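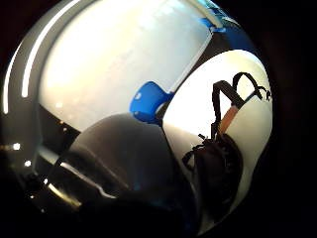 Iona Aitken
Staff reviewer, small appliances

Trenby 15-Cup Rice Cooker: Long-Term Review

The Trenby has been on my counter since October and has run 227 cycles. Most of them were plain jasmine rice at three to six cups. The rest were brown rice, steel-cut oats and a few batches of congee.

The control scheme is simple. A thermostat under the pot trips when the water is absorbed and the base temperature climbs past boiling. The cheaper Fatora works the same way, but its heating plate leaves a browned disk at the bottom of every small batch. The Trenby spreads heat more evenly and browned the rice only when I cooked a single cup.

A four-cup batch of rinsed jasmine takes 31 minutes to the click. Brown rice needs a soak first, and the timer does not allow for one. The markings inside the pot assume a wetter result than I like. I fill to just under the line.

Keep-warm is the weak point. Rice held for two hours is fine. Held overnight, the outer layer dries into a crust and the center picks up a stale smell. The manual allows 15 hours, and I would not go past five.
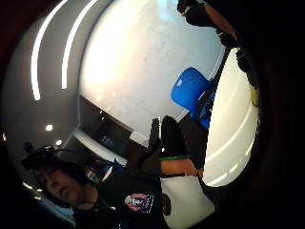 Archie Gourlay wrote in after the first version of this review to say that his Trenby holds rice well for most of a day if he fluffs it right after the click and lays a folded towel under the lid. I repeated his method four times. The crust was thinner and the smell was the same. The towel also has to be kept clear of the steam vent, and I don't recommend it in a busy kitchen.

Cleaning is average. The inner lid unclips and goes in the sink. The condensation cup at the back is small and overflows after large batches – empty it every time. The nonstick coating shows two hairline scratches, both from a metal spoon.

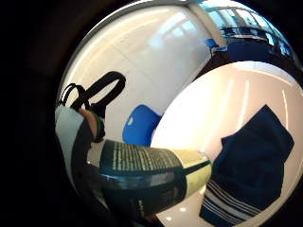
Replacement parts are easy to get. A new inner pot came from Zoston in four days and seated properly. The lid gasket is sold only as part of the full lid assembly, a poor arrangement for a part that wears out first.

Against the Chareonsuk, the Trenby is slower by six minutes on white rice and clearly better on brown. The Chareonsuk has a longer cord and a handle that stays cool. If you cook mostly white rice and eat it at once, buy whichever is on sale. For brown rice and oats I would take the Trenby.

Rating: 4 out of 5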